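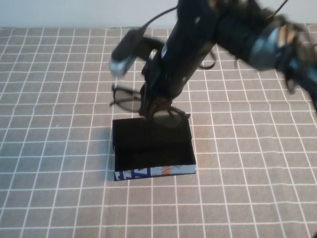
Somebody on the Trendura board told me last month that tidying is solved and only the price is holding it back. I would like a second opinion before I spend shop money on it.

**benchstop_4**

We run a small returns counter. Sunglasses come back loose, and each pair has to go into an open box, one pair per box, before it moves to inspection. On a normal day in August that is 200 pairs. It is dull work and takes one person most of the morning.

What I want to know:

- Can a single arm with a two-finger gripper do this unattended today, with mixed frame styles?
- Is gripping at the middle of the frame the right choice, or should it take a temple?
- Does a camera on the wrist do enough by itself, or do I need a fixed one over the table as well?

I don't need it to be fast. Overnight is fine. I do need it to leave the lenses alone, since a scratched pair is a write-off. Has anyone run something like this past the demo stage?

---

**lowtorque**

Partly. I have had an arm on a similar job (reading glasses into trays) since spring, so take this as one data point.

Picking from a flat table is the easy half. Thin dark frames are visible enough on a light cloth, and the middle is a sensible place to grip because the load is close to balanced and the fingers stay off the lenses. I tried gripping by the temple first. The hinge lets the frame swing, and by the time the arm reaches the tray you no longer know which way it is facing.

Placing is harder. A pair of glasses with the temples out can be wider than the box you want it in, so a small yaw error leaves one side sitting on the wall. A black interior makes it worse: my depth readings inside a dark tray were mostly holes. Tinted lenses give you another problem, because the sensor sometimes reports the table behind the lens and sometimes the lens.

My log for the last full run was 277 attempts. The bulk went in cleanly. The failures were nearly all at the box, with very few at the pick. I don't leave it alone overnight.

Things that helped:

1. A fixed overhead view plus the wrist view. The wrist camera loses sight of the box walls in the last stretch of the descent.
2. Folding the temples by hand before the run. Yes, this gives back some of the labor.
3. Fixing the box position with a stop. Boxes slide when touched.
4. Slowing the last 80 mm of travel.

I trained on 600 demonstrations with four frame styles. A fifth style (wraparound, thick bridge) dropped the results badly until I added more. If your returns are truly mixed, budget for that work to continue.

---

**drawer_unit**

Just buy a Janden, they do everything now. Saw a video of one putting away cutlery.

---

**lowtorque**

Cutlery is rigid and doesn't scratch. Ask them for an uncut run on eyewear, with your boxes — ours took three emails to get and stopped after the second tray.

---

**pallet_row_c**

I'd split the question. If the job is "glasses into box," a person does it in a few seconds and folds the temples on the way. An arm will do it slowly and needs someone to clear the bad ones. At your volume I would look at the box first. A wider one with a pale liner fixes most of what lowtorque lists, and it also speeds up the person.

We use Drilusis inserts for small parts, light gray. I haven't tried them with eyewear, so check the lining against a scrap lens.

---

**benchstop_4**

Thanks. I had not considered the liner. I'll order a sample pack and time the counter staff with it before I ask for any arm quotes. lowtorque, do you fold left over right every time, or did the model not care?

---

**lowtorque**

Left over right, every time. I never tested the other way.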